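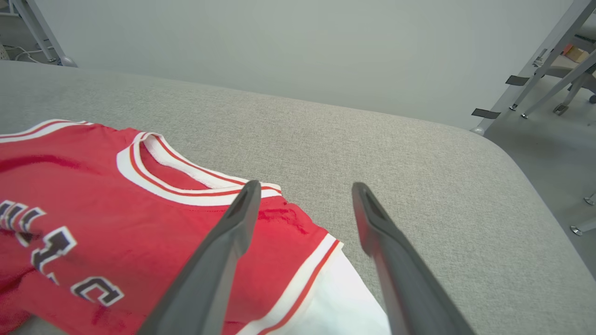 Die Frau, die in der Vereinswäscherei Wilent die Annahme leitet, möchte ihren Namen nicht in der Zeitung lesen. Sie habe in dem Betrieb schon genug zu tun, ohne dass Leute nach ihr fragen. Über die Arbeit spricht sie dagegen gern. Seit 12 Jahren wäscht und flickt Wilent Sportkleidung, vor allem für Basketball- und Handballvereine aus dem Umland, und seit 2 Jahren führt sie den Raum, in dem die Säcke ankommen und wieder hinausgehen.

Das Gespräch findet am frühen Nachmittag statt, zwischen zwei Lieferungen. Im Hintergrund laufen Maschinen, und ab und zu muss sie aufstehen, um eine Tür zu schließen.

Angefangen hat sie als Schneiderin. Gelernt hat sie in einem Änderungsatelier, das hauptsächlich Hosen kürzte und Reißverschlüsse ersetzte. »Da habe ich gelernt, schnell zu arbeiten«, sagt sie. »Mit Trikots hatte ich nie zu tun. Ich wusste nicht einmal, dass Maschenware sich beim Nähen so verzieht, wenn man den falschen Fuß drauf hat.«

Die ersten Wochen bei Wilent seien schwierig gewesen. Sie habe Nähte wieder aufgetrennt, die für sie gut aussahen und die beim Anziehen rissen. Eine Kollegin habe ihr dann gezeigt, wie man die Naht vor dem Abgeben einmal kräftig in beide Richtungen zieht. »Wenn es knackt, war es nichts. Das mache ich heute noch bei jedem Teil.«

Die meisten Schäden entstehen nach ihrer Erfahrung in der Umkleide und im Auto. Spieler ziehen das nasse Trikot über den Kopf, stopfen es in die Tasche und vergessen es dort. »Schweiß an sich ist kein Problem. Aber drei Tage Schweiß in einer geschlossenen Tasche, den kriegt man nicht mit einem normalen Waschgang heraus.« Wer sein Trikot am selben Abend aufhängt, habe schon das Wichtigste getan. Ein Bügel sei nicht nötig, eine Stuhllehne reiche.

Beim Waschen ist sie strenger, als man es von zu Hause kennt. Polyester kommt bei ihr mit 30 Grad in die Maschine, auf links gedreht, ohne Weichspüler. Der Weichspüler setze sich in die Fasern und halte den Geruch fest. »Das glauben mir die Eltern nicht. Die schütten extra viel hinein, weil es riecht, und dann riecht es noch mehr.«

Verwendet wird im Betrieb ein Flüssigwaschmittel von Caltivance. Vorher gab es ein Pulver, das bei niedrigen Temperaturen Rückstände hinterließ – auf dunklen Stoffen sah man das sofort. Einen großen Unterschied beim Preis habe der Wechsel nicht gemacht, sagt sie, und mehr wolle sie dazu nicht sagen, sonst klinge es nach Reklame.

Über die Aufdrucke könnte sie länger reden. Gedruckte Nummern und Namen werden mit der Zeit brüchig, und der Trockner beschleunigt das. Bei älteren Sätzen, die ein Verein über viele Spielzeiten trägt, lösen sich zuerst die Ecken. Man könne sie mit Presse und Folie noch einmal andrücken, das halte aber nur eine Weile. 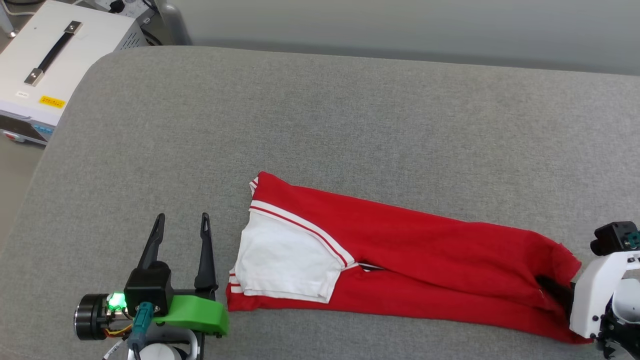

»Ein genähter Buchstabe hält länger als das Trikot«, sagt sie. »Den trenne ich manchmal ab und setze ihn auf ein neues.« Ein Handballverein aus Jõgi habe sie im Februar darum gebeten, weil der alte Schriftzug nicht mehr hergestellt wird. Sie habe die Buchstaben einzeln gewaschen und getrocknet und danach auf dem neuen Stoff ausgerichtet. Dafür habe sie sich mit Kreide eine Linie gezogen und am Ende doch nach Augenmaß gearbeitet, denn der Bogen auf dem alten Satz sei selbst nicht ganz gleichmäßig gewesen.

Ob sich das rechne? Sie überlegt eine Weile. Für den Verein ja, wenn man die Arbeitszeit nicht voll bezahlt. Für Wilent eher nicht. Solche Aufträge nimmt sie an, wenn im Raum gerade wenig liegt, und sagt den Leuten vorher, dass es dauern kann. Die meisten haben Verständnis. Einige rufen trotzdem jeden zweiten Tag an.

Schwieriger sei das Sortieren. Jeder Verein hat seinen eigenen Sack mit einem Anhänger von Korketti. Die Anhänger sind aus gepresstem Kork und überstehen die Wäsche, wenn jemand vergisst, sie abzunehmen. Früher waren es Pappkarten, und nach dem Waschgang fand man sie als Krümel in sämtlichen Ärmeln. Trotzdem landen immer wieder Teile im falschen Sack, weil zwei Mannschaften dieselben Farben tragen oder jemand beim Auswärtsspiel das Handtuch des Gegners eingepackt hat.

Fundstücke hebt sie 6 Monate auf. In einem Regal neben der Tür liegen Stulpen, Schweißbänder und ein paar Hosen, nach denen noch keiner gefragt hat. Was danach übrig ist, geht an einen Schulsportverein, der nimmt alles, auch einzelne Socken. »Die Kinder ziehen ohnehin zwei verschiedene an.«

Auf die Frage, was sie an den heutigen Trikots stört, antwortet sie ohne Zögern: die Kragen. Sie würden an vielen Modellen nur noch mit einer schmalen Naht gehalten und lösten sich am Nacken zuerst, dort, wo jeder beim Ausziehen zupackt. Eine zweite Naht koste den Hersteller ein paar Cent. Sie setzt sie nachträglich, wenn ein Verein gleich den ganzen Satz bringt, und nimmt dafür einen etwas dehnbaren Faden. Normales Nähgarn reiße beim ersten Mal, wenn jemand mit breitem Kopf hineinschlüpft.

Für den Haushalt hat sie nur wenige Ratschläge. Klettverschlüsse vor dem Waschen schließen. Rot und Weiß beim ersten Mal getrennt waschen, auch wenn auf dem Etikett etwas anderes steht. Harzflecken vom Handball mit etwas Speiseöl anlösen und danach mit Spülmittel auswaschen – nicht umgekehrt. Und kleine Löcher gleich bringen, solange sie klein sind. Mit einem Loch von der Größe einer Linse sei sie in wenigen Minuten fertig, bei einem handgroßen Riss müsse sie ein Stück Stoff unterlegen, und den passenden Farbton habe sie selten da.

Dann klingelt es an der Rampe. Die Lieferung ist früher da als angekündigt, und sie geht hinunter, um die Säcke abzuzeichnen.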